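Planificación de compra de una celda de dos brazos para clasificar piezas ligeras

Informe de proyecto, asignatura de Automatización
Grupo 3

1. Punto de partida

El taller de prácticas tiene una mesa libre y una partida para equipamiento que hay que justificar antes de abril. El encargo consistía en decidir qué se compra, en qué orden y con qué margen. No se pedía montar nada. Trabajamos con la oferta de dos proveedores, Hallent y Lello, y usamos la simulación para comprobar si la configuración que proponíamos cabía en la mesa y servía para las prácticas de segundo curso.

La tarea de referencia es sencilla: coger piezas cilíndricas y pelotas de tenis de una mesa y dejarlas en otro punto. Elegimos las pelotas porque son baratas y ruedan, lo que obliga a pensar en topes y bandejas.

2. Qué entra en el presupuesto

La oferta de Hallent incluye los brazos, las pinzas de dos dedos y un año de soporte. La de Lello es más barata en los brazos, pero factura aparte las pinzas y la formación. Al sumar todo, la diferencia se reduce bastante y pasa a depender de los accesorios.

Los accesorios los calculamos nosotros:
Bastidor metálico y fijaciones: 2.582 euros
Juego de dedos de recambio: 127 euros
Cámara de muñeca: incluida en Hallent, opcional en Lello
Cableado, canaletas y protecciones: pendiente de medir en el taller

En la primera versión del presupuesto olvidamos el cableado. Lo añadimos después de colocar los dos brazos en el modelo, cuando vimos que las bases quedaban en el lado del fondo y que los cables tenían que salir por detrás sin invadir la zona de trabajo.

3. Comprobación en simulación

El modelo se preparó con el tablero de la mesa, dos brazos y objetos sueltos. Nos interesaban dos cosas: el espacio que queda entre los brazos cuando los dos están bajados y lo que se ve desde la mano cuando la pinza se acerca al tablero.

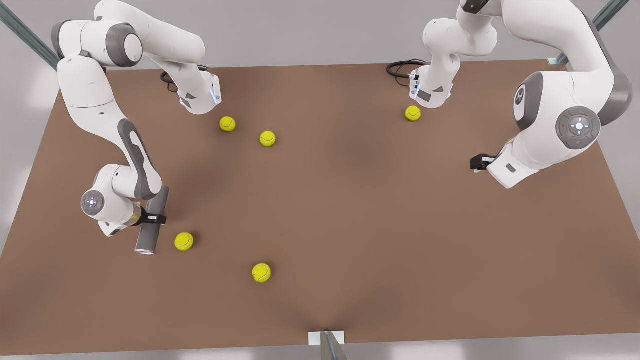 Vista general con los dos brazos. La imagen siguiente corresponde a la vista cercana desde la pinza.

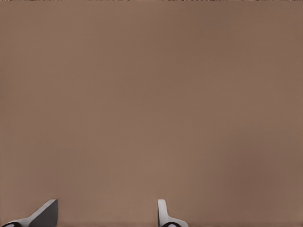

Desde Motelcombe, donde ya pasaron por una compra parecida, nos respondieron que ellos no pagarían la cámara de muñeca en la primera fase: con el dinero que cuesta preferirían una cámara fija y un segundo juego de dedos, y dejarían la de muñeca para cuando los alumnos sepan calibrar. Añadían que el soporte del primer año sí lo contratarían, y que conviene pedir por escrito el plazo de entrega de los recambios.

Incorporamos parte de esa opinión. En la vista cercana, sin objetos entre los dedos, casi todo lo que aparece es superficie lisa. Para localizar piezas hace falta una vista más abierta, de modo que la cámara fija pasa a la primera fase. La de muñeca se mantiene como opción si se elige a Hallent, ya que va en el precio.

4. Fases de compra

Fase 1. Bastidor, un brazo con pinza, cámara fija, cableado y protecciones. Con esto se puede empezar a dar clase.

Fase 2. Segundo brazo y su pinza. Se pide solo si la fase 1 lleva un trimestre en uso y el soporte ha respondido bien.

Fase 3. Dedos de recambio adicionales, bandejas y piezas de prueba.

El bastidor se compra desde el principio con sitio para los dos brazos. Ampliarlo más tarde costaría más que dejarlo preparado.

5. Riesgos y margen

Reservamos un 20 % sobre el total de accesorios. Nos parece suficiente para transporte y tornillería, aunque no cubre una pinza rota. Harawira, la empresa que revisa la instalación eléctrica del centro, todavía no ha confirmado si la toma de la pared admite los dos controladores a la vez. Si hay que tirar una línea nueva, ese gasto no está en nuestras tablas.

Tampoco hemos contado las horas de formación del profesorado. Lello las ofrece en paquetes cerrados y Hallent a demanda, y no encontramos una forma justa de compararlas.

6. Propuesta

Proponemos la oferta de Hallent para la fase 1, con el precio del segundo brazo fijado en el mismo contrato. Si no aceptan mantener ese precio, habría que repetir la comparación con Lello incluyendo pinzas, cámara y formación en una sola cifra. Queda pendiente la respuesta sobre la toma eléctrica y la medida definitiva de las canaletas.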